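# Looking after the hand on the bench robot: tips that have stuck

We've had our arm running at the Turum workshop since February, and the hand is by far the part that wants the most fuss. I love it. It's also a crumb magnet, so here's what works for us.

**Brush before you wipe.** A dry, soft paintbrush goes round every knuckle first, then a barely damp cloth. If you start with the cloth you push the muck into the joints, and then you're there all evening with a cocktail stick (ask me how I know!).

**Sugar is worse than grease.** Grease wipes off. Sweet coffee dries in a joint and the finger starts to lag on closing, only a little, and you'll blame the software for two days. Warm water on a cotton bud, fingers open, power off at the wall.

**Check the little screws every 12 hours of running.** I do ours with a hand driver, finger-tight plus the smallest nudge. Mwangi once used the cordless and we were picking thread out of a knuckle for a week. A dot of nail varnish across each screw head and onto the finger is brilliant: if the line breaks, the screw has moved.

**Grip test with a spoon.** Better than any block or ball I've tried! A thin handle shows up a lazy fingertip straight away. Close the hand, tug the bowl gently, and if it swivels, go back and look at the thumb side first. Plastic handles are kinder to the finger pads than bare metal ones.

**Home it before you clean the table.** Ours once got knocked while I was scrubbing, and the wrist came back 2 degrees out. Chepkoech spotted it from across the room. Now it's home, power down, then sponge.

**Bicarb paste for white tabletops.** Leave it on for ten minutes and rinse twice, so no grit gets left where the arm works. Tea and coffee rings come up lovely. Old brown specks may need a second go.

**Keep a tally.** We chalk up every full open and close on the side of the Pendov cabinet, and we'd reached 2,519 when the first finger cord needed replacing. Oduor had a spare in the drawer, and the swap took 56 minutes with the kettle going.

**Cable slack.** Leave a good loop at the elbow and tie it with something soft. A strip of old bicycle tube is perfect, and it doesn't chew the sleeve the way zip ties do.

Next job is a washable cover for the wrist. Josphat is cutting one from an old raincoat, and I'll put the pattern up once it fits.
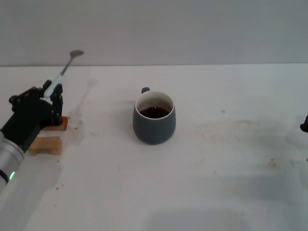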